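Promotion by Rank Alone Is Failing the Protective Service

The promotion list for the Gorna Protective Service came out in April. It moves 200 officers up one grade, most of them from assistant inspector to inspector. I have read it twice, and I still can't tell from it why those officers were chosen and others were not.

The service has 3427 uniformed staff. Under the current rules, an officer can be considered after 6 years in grade, provided there is no open disciplinary case. After that the order is set by date of entry. Test scores are recorded but they don't change the order. Neither do reports from the field, even where a station commander has put in writing that an officer is already doing the work of the next grade.

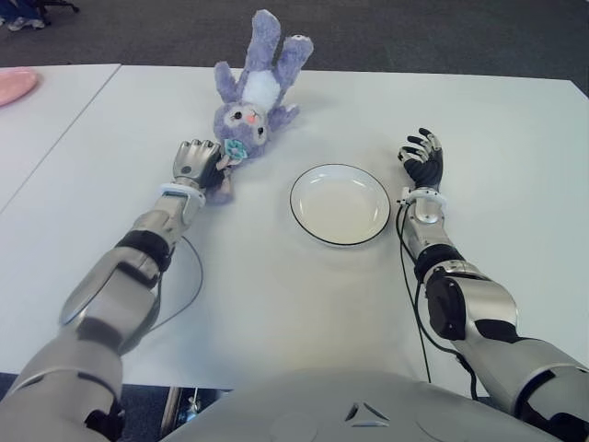

A reader at the Hashmi station wrote to me after my last column and disagreed. Date of entry, the letter said, is the only thing in an officer's file that a superior can't tamper with. Take it away and you hand the list to whoever has friends at headquarters.

I take that seriously. The service went through a bad period when field reports were traded for favors, and the seniority rule was brought in to stop it. It did stop it. But the price is that an officer who joined in the wrong intake can do everything right and wait years behind people who have stopped trying. Some of the best ones leave for private guard companies, and the service pays to train their replacements.
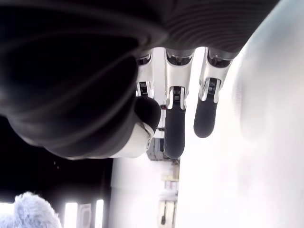

What a fair list would look like

Keep the 6 years. Keep the bar on officers with open cases. Then score the rest on a written test, a practical test and time served, with time served counting for no less than a third. Publish the scores next to the names. An officer who is passed over should be able to see by how much, and should have a month to ask for the papers to be marked again.

The marking should be done outside the officer's own command. Gillik and Cuvow already swap examiners for the driving test, and I have heard few complaints from either one. The same could be done for promotion exams without hiring anyone. 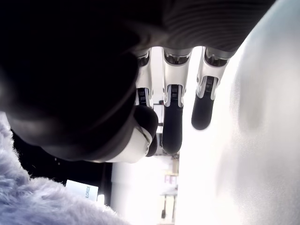 Photo: Gorna Weekly archive

There is also the question of back pay. Officers on the April list were promoted with effect from an earlier date, but the notice doesn't say when the difference will be paid. The last group waited so long that several had retired before the money arrived. A promotion that shows up only on the shoulder is half a promotion, and the notice should carry a payment date.

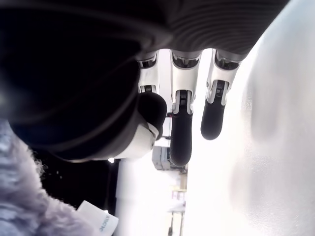

The practical test is the part most likely to be done badly. Headquarters tends to write one for the whole service and then use it for gate officers, patrol officers and the technical unit alike. Each job needs its own. A hand with three jointed fingers and black rounded tips, like the one in the photo, has parts a technician can be asked to name and inspect, and two examiners should come to nearly the same mark. Search procedure can be tested in the same way, with a checklist. "General bearing," which is on the present form, can't, and it should come off.

None of this needs a new law. The board can change the order of merit by circular, as it did when it brought in the seniority rule. The next intake to reach 6 years has more than 1000 officers in it, and they ought to know the rules before they sit down to be judged by them.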